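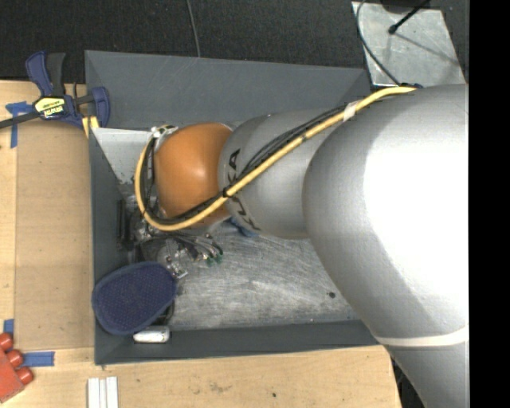
Bras KUKA au-dessus d'un bac gris, sur une table en bois clair.

Brouillard de vallée : la visibilité mesurée à Breltside révise le seuil d'alerte nocturne

Le service météorologique de Breltside modifiera en décembre la procédure d'alerte au brouillard dense pour le fond de vallée et la route de Flirkville. Le nouveau critère associe la visibilité horizontale, l'écart entre la température de l'air et celle du sol, et la vitesse du vent à deux mètres. Jusqu'à présent, le bulletin de nuit reposait sur la seule humidité relative relevée à la station principale, installée sur la terrasse de Hinds, à 322 mètres d'altitude.

La révision s'appuie sur 3 045 heures d'observations recueillies au fond de la vallée pendant les deux dernières saisons froides. Elle fait suite à plusieurs nuits où la station de Hinds est restée au-dessus de la couche de brouillard et n'a rien signalé alors que la visibilité, en contrebas, passait sous 100 mètres.

« La station de Hinds mesure correctement ce qui se passe à Hinds », indique Kiri Te Moana, responsable des observations de surface. « Par nuit claire, l'air froid s'écoule le long du versant et s'accumule plus bas. Une inversion se forme et les deux sites ne se trouvent plus dans la même masse d'air. Extrapoler l'humidité de l'un à l'autre n'a alors aucun sens. »

Un brouillard de rayonnement

Le phénomène en cause est un brouillard de rayonnement. Après le coucher du soleil, en l'absence de nuages, le sol perd de l'énergie par émission infrarouge et sa température baisse plus vite que celle de l'air. La couche d'air en contact avec la surface se refroidit à son tour. Lorsqu'elle atteint la saturation, une partie de la vapeur se dépose d'abord en rosée ou en gelée blanche sur l'herbe, ce qui assèche temporairement l'air au ras du sol et retarde la formation des gouttelettes en suspension.

Ce retard explique une partie des fausses alertes de l'ancien système. L'humidité relative peut rester très élevée pendant plusieurs heures sans que le brouillard apparaisse. Il faut encore que le refroidissement se poursuive et qu'un léger brassage le propage sur quelques mètres d'épaisseur. Un vent nul favorise le dépôt de rosée – un vent trop soutenu mélange la couche froide avec l'air plus chaud et plus sec situé au-dessus. Entre les deux, l'intervalle favorable est étroit, et c'est dans cet intervalle que les anémomètres à coupelles donnent leurs mesures les moins fiables, en raison de leur seuil de démarrage.

Le site du fond de vallée a donc été équipé d'un anémomètre à ultrasons, sans pièce mobile. L'appareil déduit la vitesse du vent du temps de parcours d'impulsions sonores entre des transducteurs. Il reste exploitable dans l'air presque calme, sous réserve que les transducteurs ne soient pas couverts de givre. Les séries affectées par le givre ont été retirées du jeu de données avant analyse.

Mesure de la visibilité

La visibilité est obtenue par un diffusomètre, dont l'émetteur envoie un faisceau proche infrarouge dans un petit volume d'air. Un récepteur décalé par rapport à l'axe recueille la lumière diffusée vers l'avant. Plus les gouttelettes sont nombreuses, plus le signal est fort. L'intensité est ensuite convertie en coefficient d'extinction, puis en portée optique météorologique.

L'appareil, fourni par Anico, transmet une valeur moyenne chaque minute. Le service conserve également la valeur minimale, afin de repérer les bancs qui traversent le site sans s'y maintenir. Cette distinction compte pour la route de Flirkville, qui longe la rivière puis s'en éloigne par une courbe en légère montée. Les automobilistes y rencontrent des variations rapides de visibilité, que la moyenne horaire du bulletin précédent masquait entièrement.

Un compteur optique de gouttelettes a fonctionné à côté du diffusomètre au cours de la seconde saison. La concentration médiane relevée pendant les épisodes établis atteint 125 gouttelettes par centimètre cube. La valeur n'entre pas dans le critère d'alerte. Elle sert à vérifier la conversion entre extinction et visibilité, laquelle dépend à la fois du nombre et de la taille des gouttelettes : à quantité d'eau liquide égale, un grand nombre de petites gouttelettes réduit davantage la visibilité qu'un petit nombre de grosses.

Les écarts entre les deux instruments sont restés faibles dans le brouillard installé. Ils augmentent dans les phases de formation et de dissipation, lorsque la couche est mince et irrégulière. Les volumes d'air échantillonnés diffèrent, et les deux têtes de mesure ne se trouvent pas exactement à la même hauteur. Le rapport technique recommande de ne pas interpréter les mesures minute par minute dans ces phases.

Deux niveaux d'avertissement

La nouvelle procédure prévoit deux niveaux. Le premier, dit de surveillance, est activé dès que le ciel est dégagé, que le sol est nettement plus froid que l'air et que le vent reste dans l'intervalle favorable. Il ne suppose pas que le brouillard soit déjà présent. Il est transmis au prévisionniste de service et n'apparaît pas dans le bulletin public.

Le second niveau est déclenché par la visibilité elle-même. Il est diffusé lorsque la moyenne passe sous un kilomètre, limite usuelle entre brume et brouillard, et porte la mention « brouillard dense » lorsqu'elle descend sous 100 mètres. Un délai de confirmation évite que l'avertissement soit émis puis levé à plusieurs reprises au passage d'un même banc. La levée demande une amélioration maintenue plus longtemps que le délai de déclenchement.

Appliqué rétrospectivement aux deux saisons étudiées, le critère identifie les épisodes denses que la station de Hinds n'avait pas détectés. Le rapport précise que cette vérification porte sur les données ayant servi au réglage et qu'elle ne constitue pas une évaluation indépendante. Celle-ci sera conduite sur la saison à venir, avec des seuils figés.

La dissipation, point faible

L'heure de dissipation reste difficile à prévoir. Après le lever du soleil, une partie du rayonnement traverse la couche, réchauffe le sol et provoque une évaporation par la base. Un brouillard mince disparaît alors en peu de temps. S'il s'est épaissi pendant la nuit, son sommet réfléchit une fraction importante du rayonnement et le réchauffement est ralenti. La couche peut aussi se décoller du sol et subsister sous forme de stratus bas, auquel cas la visibilité s'améliore sur la route alors que le ciel reste couvert.

Le fond de vallée ne dispose d'aucune mesure directe de l'épaisseur. Le service utilise pour l'instant la différence de température entre le site bas et la terrasse de Hinds. Quand la station haute entre elle-même dans le brouillard, l'épaisseur est au moins connue par défaut. Dans les autres cas, l'incertitude demeure.

« Nous pouvons dire qu'il y a du brouillard et à quel point il est dense. Pour l'heure de fin, la marge est encore trop large et nous préférons ne pas publier d'horaire », précise Kiri Te Moana. L'installation d'un télémètre de nuages est à l'étude. Un tel appareil donne la base des nuages par rétrodiffusion laser, mais son signal est rapidement atténué dans un brouillard dense et ne permet pas toujours d'en situer le sommet. Un radiomètre micro-ondes, qui restitue un profil de température, a également été examiné. Son coût d'entretien n'a pas été communiqué.

Diffusion

Les avertissements seront intégrés au bulletin de nuit de Breltside et actualisés à six heures. L'ancien indice d'humidité continuera d'être calculé en parallèle jusqu'au printemps, pour comparaison, sans être publié. Les mesures de visibilité du fond de vallée seront accessibles avec un décalage d'une heure, sous forme de données brutes non validées.

Le critère ne s'applique pas au plateau situé à l'est de Flirkville. Les brouillards y sont le plus souvent d'advection, produits par l'arrivée d'air doux et humide sur un sol froid. Ils peuvent se former de jour comme de nuit, par vent modéré et sous ciel couvert, et restent traités par le bulletin général.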